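Quan Queue Ticket Dispenser

Wall or counter mount for public service offices. Prints over 600 tickets per roll, numbered by service window, for up to 12 windows. The office name and closing days can be set to print on every ticket. 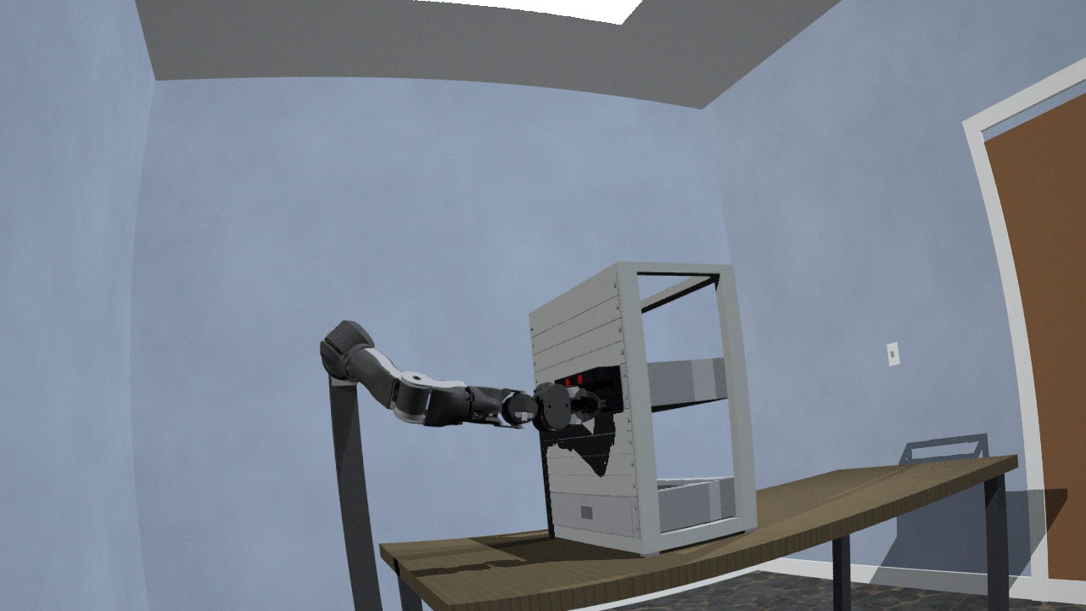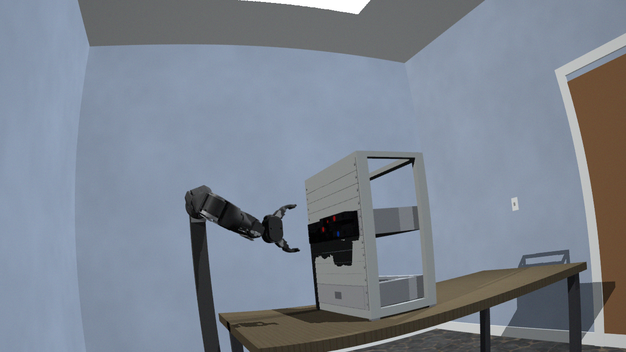
Both views: arm on dark gray post, pale blue room

Power cord and 9 rolls included. Keys for the front cover ship separately – allow 20 days.

Sold by Trendska, Dumbridge. Prices valid from July 4, 2018.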